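Subject: Re: [gorkport-makers] Open day at Rotich, anybody go?

On 12 Sep 2025, Defne Karaca wrote:
> I had to work and missed the whole thing. Was the sponge demo
> worth the drive? And did they let people get up close?

Hi Defne,

Yes and yes! I got there at 11 and stayed way longer than I meant to (parking ran me 9 bucks, so bring cash next time). You could stand right at the table, and they had the wrist camera feed up on a big monitor, which I liked better than watching the arm. 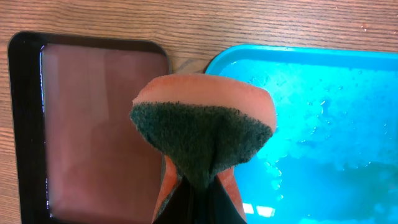
Wrist cam view, sponge between the black tray (pink liquid) and the blue one (water)

Look how hard it's squeezing that thing! I asked if the grip was set by hand and the guy from Dranine said they'd tried a bunch of settings and kept the one that dropped the fewest sponges. Fair enough. He also told me they've logged 1,279 runs on sponges alone, and I believe him, he looked tired.

The Hundudov talk upstairs was packed and I only caught the end of it. Slides are supposed to go up on their page.

They're doing another one in October. I've got room for two in the car if you and anybody else on the list want to come along.

> Also do you still have my long clamps?

Um, yes. Will bring them.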